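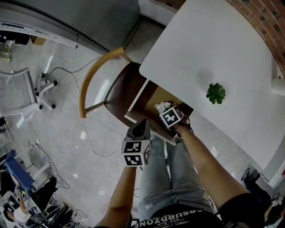 Masaru Kuroda writes that his reading room switched to the Titari in November and that the part he would miss most is the hanging protocol editor, because he can fix a bad layout between cases without calling IT. He gives it four stars and takes one off for the cable cover, which he calls stiff.

Titari Diagnostic Display Workstation
Sold and supported by Piltmont

Overview

The Titari is a reading workstation for radiology departments, imaging centers and home reading. It comes as a matched set: one 31-inch color diagnostic display, one worklist display, a graphics card, a calibration sensor and the Manolakis viewer software. It is used for CT, MR, X-ray and ultrasound. It is not offered for mammography. For that, see the Tadodel series.

What is in the box

Diagnostic display with stand
Worklist display with stand
Graphics card, full-height bracket fitted
Front calibration sensor (built in, no separate puck)
Two display cables and one USB cable
Cable cover
Viewer license for one seat
Printed setup sheet

The computer is sold separately. Most sites use their own.

Display

The panel has an ambient light sensor along the top edge. Calibration runs on a schedule you set, and the results are saved as a dated report that your physicist can pull over the network. A full check takes 25 minutes. Reading can continue on the worklist display during that time, but the diagnostic display is locked until the check is done.

Warm-up from standby is short. From a cold start, wait for the status light to go solid before reading.

Viewer software

Manolakis opens studies from any archive that supports standard DICOM query and retrieve. Hanging protocols can be built by dragging series into place and saving the layout by modality, body part or user. Prior studies are fetched when a case lands on the worklist. You choose how many priors to fetch and how far back to look.

Third-party AI results show up as a separate series or as an overlay. The overlay is off until the reader turns it on, and an administrator can change that default. The viewer does not include any AI tools of its own.

Dictation works with most speech programs through a shared patient context link. Ask us for the current list before you order.

Home reading

The home kit adds a remote calibration license and a longer cable set, almost 30 feet end to end. A wired network connection is required. The software keeps a local cache of assigned cases, encrypted, and clears it at sign-out.

Warranty and service

The displays are covered for 56 months, including backlight brightness. Software updates are included while the support plan is active. If a display fails, we ship a replacement first and you return the old one in the same carton.

Ordering

Orders are placed by quote only. Please have the number of seats, the name of your archive vendor and the type of card slot in your computers ready. Sites ordering for more than one building should list each delivery address separately. Desk arms and privacy filters are on the accessories page.

Page last updated 14/06/2026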